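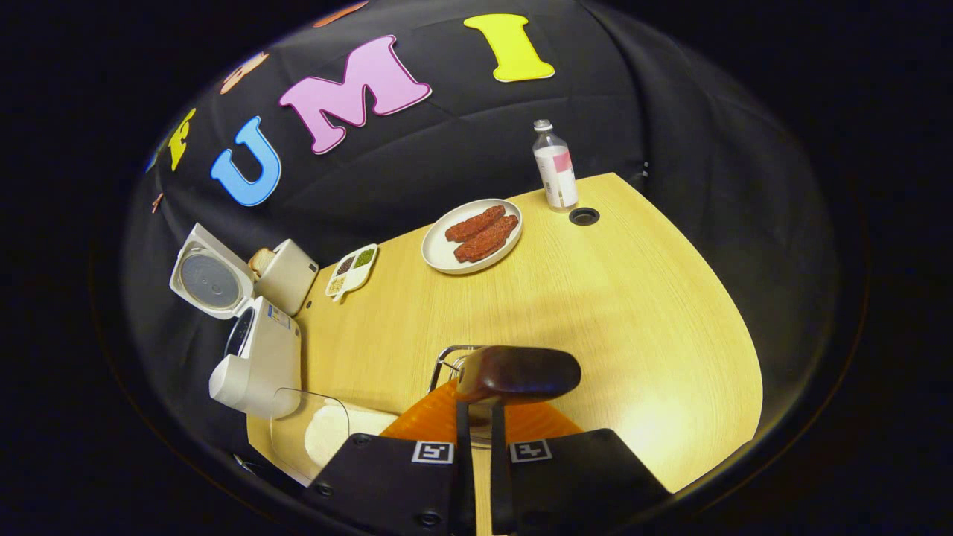
The Planner's Hold

Filed under: Short Fiction / Machines & Software

The job queue showed one task, state PENDING, owner Kravets. Danylo Kravets had entered it himself before lunch and then left the room so that he would not be tempted to cancel it.

The task was called breakfast. Breakfast used the rice cooker, the toaster, the plate of meat and the small divided dish, and it ran on a planner named Dremach. Dremach took in a list of goals and a list of objects and gave back an ordered set of motions. Under it sat Russo, the controller, which turned motions into joint commands. Over both sat Nevis, which watched the camera stream and maintained a table of what was where. Each had been written by a different person. Danylo had written Nevis. The authors of the other two had moved on, one to another city and one to management.

He came back at two, read the log, and found that Dremach had produced a plan with a gap in it.

Step 1, grasp handle. Step 2, hold. Step 3, hold. Step 4, place.

Step 3 was not in the grammar. The grammar did not allow a hold to follow a hold, for the plain reason that two holds were one hold. He searched the source for a rule that could emit it. He found the rule for hold and the rule for the end of hold, and between them a comment from the former author: "wait for the world." There was no code under the comment.

He ran the plan against recorded input. Dremach returned four steps. He ran it again with the random seed fixed at 37, and it returned four steps. With the divided dish removed from the object table it returned three, and the second hold was gone.

The dish was nowhere near the handle. Danylo opened the Nevis record for it and read the fields. Position, stable. Class, container. Contents, three entries: green, dark, pale. Confidence on all three was high. Below those was a fourth entry, for the fourth part of the dish. Its class was empty. Its confidence was also high.

He thought about that for some time. A detector reports what it finds. When it finds nothing it reports no row. Nevis had written a row for nothing, had given it coordinates, and had passed it upward with the rest. Dremach, handed an object called empty, had done what it did with every object and asked whether the goal required it. The goal was breakfast. The planner had apparently concluded that something belonged in that section and had not arrived, and it had inserted a hold until it did.

The hold had no timeout. Russo would have executed it without complaint. Russo would hold a handle until the building lost power.

He wrote a patch in Nevis that dropped any row with an empty class. It was two lines. He ran the unit tests, which passed, and the replay, which gave three steps. He wrote the commit message: "Remove null detections from object table." He did not push it.

Instead he opened the history for the comment. It was dated 11/06/2024, and the change it belonged to was six characters long apart from the comment itself. Someone had raised a default from false to true. The flag was named expect. Nothing in the repository read it. He searched the other repositories and found one reader, in Nevis, in a function whose header carried his own initials.

He had no memory of writing it. The function was short and correct. It took the regions of a container, checked each one, and if a region was vacant and expect was true, it wrote a row. The style was his. He put the braces where he always put them. There was even a misspelling of "occupied" that he had been making since school.

Danylo reverted the patch. He set a timeout on the hold, six seconds, and a log message for when it expired. Then he changed the task state from PENDING to READY and watched the console.

Step 1, grasp handle. Complete.

Step 2, hold. Complete.

Step 3, hold. One second. Two. Three. Four.

At five the object table refreshed. The fourth row of the dish still had its coordinates and its high confidence. In the class field, where there had been an empty string, there was now a string of length one. He printed it. It was a space.

Dremach accepted it as an arrival.

Step 4, place. Complete.

He saved the log to the Ekley share, with the run number in the file name, and opened a ticket against himself, priority low.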